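In defence of keeping the box

My mother threw boxes away the moment a thing was out of them, and my aunt kept every one she was ever given, so I grew up knowing both sides of the argument and I have come down, after many years and two house moves, firmly with my aunt. I mean the small, stiff boxes that telephones come in. You will have one somewhere. I would bet that it is on top of a wardrobe or at the back of the drawer where the takeaway menus live, and that somebody in your house has asked you more than once what on earth you are keeping it for.

I was asked exactly that in September, when we were clearing the box room in Midmont before the decorator came. I had quite a pile by then, and I was told (kindly, I should say) that it could all go in the recycling. I said I would think about it, and I have been thinking about it ever since, probably more than the subject deserves.

The first thing to be said for a phone box is that it fits. So little does, these days. The cupboard doors in our kitchen don't meet, and the lid of the bread bin came from a different bread bin. But a phone box closes on itself with that slow little sigh as the air goes out, and if you set the lid down straight and let go, it sinks by itself. I have seen grown men do it three times in a row when they thought they were alone. I have done it myself while the kettle boiled.

Then there is the practical side. When my friend Elsie Tunstall sold her old phone to pay for the coach to Vultuna, she had the box, and she swears the buyer took it over another one at the same price purely on that account. A phone wrapped in a sock looks like a phone with a past. Put the same phone in its own box and it looks like something that has been cared for, even if it has spent 24 months rattling about with the house keys, as Elsie's had.
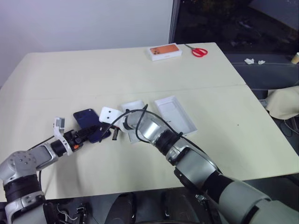
Phone, box and red-handled scissors: all you need, bar the tape.

I'd put in a word for scissors too, while I am at it. Please don't go at parcel tape with your teeth or a bread knife. A decent pair, kept where everyone can find them, makes packing up a pleasant job, and if you clear the table first you won't send somebody's bank card off with the charger.

I know the case against me. Boxes take up room, and a shelf full of empty ones is a faintly sad sight. So I have made a rule, which is one box for each phone still in the house, and when the phone goes, the box goes with it. That took my pile down by more than half, and the decorator could get at the window.

The rest are staying. They are on the landing now, next to the spare lightbulbs, and I'm told we will discuss it again in the spring.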